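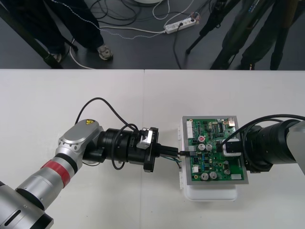
*Green circuit board on a white worktop, with a robot arm on either side.*

## Board storage: humidity limits change in June

The Firkport store will move to a single humidity limit for bare and assembled boards in June. Until now each shelf bay has followed the limit printed on the supplier's bag, and the bays have drifted apart. Marisol Begay reviewed the logs for all 469 bags received at Firkport this year and found 127 with no opening date written on the label. Those bags have been set aside for baking before use.

The changes are as follows.

- Bags are dated and initialed at the moment of opening. A bag without a date is treated as expired.
- Indicator cards stay in the bag until the last board is removed. A card that has changed color goes to the stores desk with its bag.
- Resealed bags get a fresh desiccant pack. Used packs are not returned to the drawer.
- Dry cabinets are logged at the start of each shift. The door stays shut during the reading.

Baking times depend on board thickness and finish. The Plinholm table remains in force for bare boards. Assembled boards with plastic connectors follow the lower-temperature column, which is slower, and planners should allow an extra day. Silver-finish boards are not baked without written approval from Rosalind Van Dusen, as the finish tarnishes and soldering suffers.

Skomside will keep its present cabinets. Its store holds 3,000 boards at most, and turnover there is fast enough that few bags stay open past a shift. The Delacroix line draws from Firkport stock and follows the Firkport rules.

New labels are at the stores desk. Old labels may be used up on empty reels but no longer on moisture barrier bags. Questions about specific part numbers go to Marisol Begay.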